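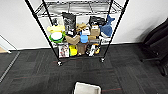
Evaluation of the Mevari Tidy Kit
Student project report, submitted Jun 8, 2026
Authors: Safta Bratu, Baldur Thoroddsen
Supervisor: Emanuel Tănase

1. Purpose

The Mevari Tidy Kit is sold to schools and small offices as a ready-made package for teaching a mobile robot to fetch and put away everyday objects. The department asked the authors to report on whether the kit should be bought for the second-year course.

2. Method

The kit was set up in a carpeted room with a wire shelving unit on casters. Soft toys, small boxes and other household items were kept close together on the shelves, as the supplier's guide advises against widely spaced objects for final trials. A total of 836 attempts were recorded over two weeks.

3. Findings

Boxes were picked up more reliably than plush toys, which often slipped or brought a neighbouring item with them. Setting up took about 3 hours, against the one hour stated in the guide. The written instructions were clear, although the chapter on calibration refers to menus that no longer exist.

4. Recommendation

The authors recommend the purchase of one kit, subject to a corrected manual being supplied before teaching begins in October.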